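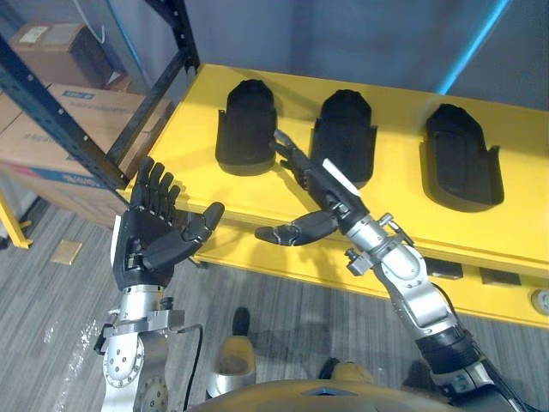

FOR IMMEDIATE RELEASE

Rusedis Opens Its Packing Room to the Public, Tables and All

LASTILAR, 2 August 2024. Rusedis, the small company that packs and ships footwear parts for people who make and mend shoes, will let visitors into its packing room starting this month. Guests will see foot-shaped things on tables, flat cardboard boxes, and a carpet that has been the subject of more staff meetings than any product the company sells.

The visits follow a spring in which Rusedis moved out of its shared unit on Flernent Road and into a room of its own. The move was planned for one afternoon in May. It took 7 days, three of them spent looking for the tape.

"People ask what we do, and when I tell them, they ask again," said Mizanur Gamage, who runs the packing room. "Now they can come and look. It's a quiet sort of thrill, but we do have parking."

Rusedis sent out 1543 parcels in its first full quarter at the new address, up from 887 in the last quarter at Flernent Road. The company puts the rise down to having enough floor to set a box on. Most orders are small, and many come from repair shops that need one odd size and need it by yesterday.

Visitors will follow an order from the table to the box. Shoe-shaped pieces are set out in a row before packing, toes all facing the same way, a house rule that Gamage brought in during his first week and has defended ever since. Boxes are kept flat until they are wanted. The striped gray carpet came with the lease, and opinion on it remains divided. Gamage thinks it hides dust. His colleagues think it hides everything else, including small parts, two pens and one set of keys that has yet to turn up.

Guests may try packing an order themselves. Finished boxes will be checked before they go out, and the checker has been asked to be kind.

Each visit lasts almost an hour and takes in up to 3 households. Entry is free. Flat shoes are suggested, and staff will probably look at them. Children are welcome if they can be talked out of taking the tape.

The visits are run with Liyanage, the repair shop next door, which will have its own counter open for heels, zippers and advice. Visitors who bring in a worn pair can leave it there on the way in and argue about the price on the way out.

Places can be booked at the Rusedis front desk or by phone during shop hours. Press visits can be arranged through Mizanur Gamage, who would like reporters to know that he has views on toe direction and is free most mornings.
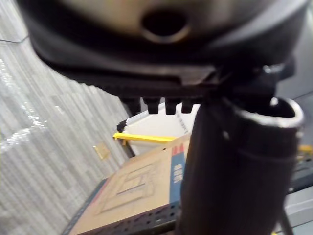
Anyone who finds the keys is asked to hand them in at the desk. They open the supply closet, where the company believes the rest of the tape is.

About Rusedis
Rusedis packs and ships footwear parts from its room in Lastilar. It sells to repair shops, small makers and the occasional very determined person with one broken shoe.

Press contact: Mizanur Gamage, Rusedis packing room, Lastilar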